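Contract researcher, robot manipulation (14 months, on site in Haltavley)

We are hiring one person to try to break a published result, and to write down what happens either way.

The result is ours, which makes this awkward. Last year our group reported that a robot arm trained with the Iridow method could follow plain spoken or typed instructions such as "push the blue triangle next to the green cylinder" across 303 different wordings. The paper was well received. Since then I have grown less sure of it. I think part of the score comes from the way we laid out the blocks, and part from the way we decided what counted as done. Keir MacLeish, who wrote most of the training code, thinks I am wrong. We both want it settled by somebody who has no stake in the answer.

The work is mostly slow and physical. You set out the blocks, give the arm an instruction, let it push, and score the outcome against a rule you fixed beforehand. Then you do it again from a different start.

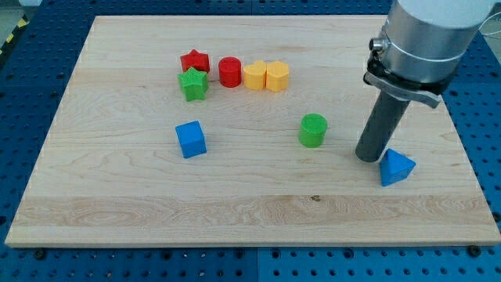 ## What you would do

- Rerun the original 303 instructions with start positions we didn't pick.
- Write a scoring rule that two people can apply separately and agree on. Ours leaned on the word "near," and I no longer know what we meant by it.
- Test instructions that are false or impossible (asking for a shape that isn't on the board, for instance). The paper is silent on these.
- Compare the trained system with a dumb baseline that always pushes the closest block. I want to know how big the gap is. We never ran this.
- Go through the 779 logged trials from the first study and mark the ones that were restarted. There are more restarts than I'd like.
- Write it all up, including the parts that make us look careless.

## Who we are looking for

You have run experiments with real hardware and have thrown out at least one of your own results. Python is needed. Statistics at the level of knowing when a sample is too small is needed. A doctorate is fine but we won't ask for it, and a background in psychology or quality testing would suit us as well as one in robotics.

You do not need to believe that language is the right way to instruct a robot. I'm not convinced of it myself.

Please don't apply if you want to build a new model. There will be no new model. There is also very little chance of a headline at the end, as replication papers get read by the people they annoy and few others.

## Terms

Full time, 40 hours a week, starting in April. The post is paid from the Ornano fund, which has no say over what you publish. You will be first author. Keir and I will see the draft before it goes out and may add a signed reply, but we can't hold it back or edit it. That is written into the contract, and you should check that it is.

The lab is on the ground floor, and the arm is free from 8 a.m. to 2 p.m. Another project has it after that, so late risers should think twice.

## How to apply

Send a resume and one page on a robotics claim you doubt, with the test you would run to find out. Skip the cover letter. If the claim is ours, so much the better.

Applications go to Senthil Rodrigues at the Haltavley lab office. Short interviews are followed by a paid half day with the arm.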